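Hilfe > Tickets > Ratsinformation > Abstimmungen

Ticket 2801: Namentliche Abstimmung zur Geschäftsordnung wird falsch ausgewertet

Status: gelöst, Nachkontrolle offen

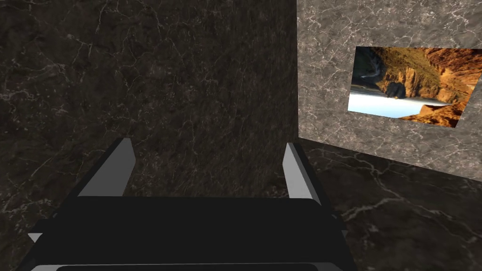 Gemeldet von Olesia Nechyporuk, Ratsbüro Skisach. Nach der Sitzung im September zeigt das öffentliche Abstimmungsportal (Kusto) beim Antrag der Opposition auf Vertagung der Gebührensatzung ein anderes Ergebnis als das Protokoll. Laut Protokoll ist der Antrag abgelehnt, im Portal steht »angenommen«. Betroffen ist nur die öffentliche Ansicht, die interne Ansicht für die Fraktionen stimmt. Die Seite selbst wird vollständig geladen. Ein Ladefehler oder ein abgebrochener Seitenaufbau kommt daher für mich nicht in Frage. Neu laden, anderer Browser und Abmelden haben nichts geändert.

Priorität: hoch. Die Fraktion der Antragsteller hat den Portalstand bereits in einer Pressemitteilung verwendet, die Mehrheitsfraktion verlangt eine Richtigstellung. Bitte um Rückruf noch heute.

Antwort Support, Takumi Tamura, 10:40 Uhr

Ich habe den Datensatz geöffnet. Zu dem Tagesordnungspunkt liegen zwei Abstimmungen vor. Die erste betrifft die Vertagung, die zweite die Frage, ob über die Vertagung namentlich abgestimmt wird. Die zweite wurde angenommen, die erste abgelehnt. Im Portal wird das Ergebnis der Verfahrensabstimmung unter dem Titel des Sachantrags angezeigt.

Rückfragen:
- In welcher Reihenfolge wurde in der Sitzung abgestimmt?
- Wer hat die Punkte angelegt, das Ratsbüro oder die Sitzungsleitung am Platz?
- Wurde während der Sitzung etwas umbenannt?

Antwort Olesia Nechyporuk, 11:15 Uhr

Zuerst wurde über die namentliche Abstimmung entschieden, dann über die Vertagung. Angelegt war vorab nur die Vertagung. Die Verfahrensabstimmung hat Herr Kudo während der Sitzung ergänzt, weil der Wunsch danach erst in der Debatte kam. Umbenannt wurde meines Wissens nichts, ich frage aber nach.

Nachtrag: Yoshinori Kudo hat den neuen Punkt über »Duplizieren« erstellt und danach den Text überschrieben.

Antwort Support, Takumi Tamura, 13:05 Uhr

Damit lässt sich das Verhalten nachstellen. Beim Duplizieren wird die Vorgangsnummer des Originals übernommen. Intern unterscheidet das System die beiden Abstimmungen zusätzlich nach Uhrzeit, der Export in das Portal kennt nur die Vorgangsnummer. Es bleibt der Eintrag stehen, der zuletzt gespeichert wurde. Das war in Ihrem Fall die Verfahrensabstimmung, an der nach der Sitzung noch ein Tippfehler im Text korrigiert wurde.

Durchgeführte Schritte:
1. Export für Skisach angehalten.
2. Der Verfahrensabstimmung eine eigene Vorgangsnummer zugewiesen.
3. Portaleintrag gelöscht und neu erzeugt.
4. Ergebnis mit der Namensliste im Protokoll verglichen.
5. Export wieder eingeschaltet.

Beide Abstimmungen stehen jetzt getrennt im Portal. Bitte prüfen.

Antwort Olesia Nechyporuk, 13:30 Uhr

Geprüft, beide Ergebnisse stimmen mit dem Protokoll überein. Offen ist noch der PDF-Abruf. Dort steht weiterhin die alte Fassung, und auf die verlinkt die Pressemitteilung.

Antwort Support, Osamu Kubo, 14:20 Uhr

Übernehme von Herrn Tamura. Die PDF-Dateien werden getrennt vorgehalten und nur nachts erneuert. Ich habe die Datei von Hand neu erzeugen lassen. Die Adresse bleibt gleich, der Link in der Pressemitteilung führt also auf die korrigierte Fassung. Auf Wunsch von Frau Radonjić (Ratsvorsitz) steht im Kopf ein Korrekturvermerk. Die alte Fassung ist im internen Archiv abgelegt.

Bis zur Korrektur des Exports bitte Verfahrensabstimmungen immer über »Neu« anlegen. Am Samstag wird die Änderung eingespielt, danach vergibt auch »Duplizieren« eine neue Nummer. Ältere Sitzungen werden dabei nicht automatisch bereinigt. Falls dort doppelte Vorgangsnummern auffallen, bitte an dieses Ticket anhängen.

Antwort Olesia Nechyporuk, 14:35 Uhr

PDF ist in Ordnung. Die Fraktionen sind informiert. Ticket bitte bis nach der Änderung am Samstag offen lassen.

Ähnliche Tickets
Enthaltungen fehlen in der Fraktionsübersicht
Redeliste wird nach Sitzungsunterbrechung geleert
Änderungsantrag erscheint vor dem Hauptantrag
Ausschussmitglied nach Fraktionswechsel doppelt geführt
Protokollentwurf vor Freigabe öffentlich sichtbar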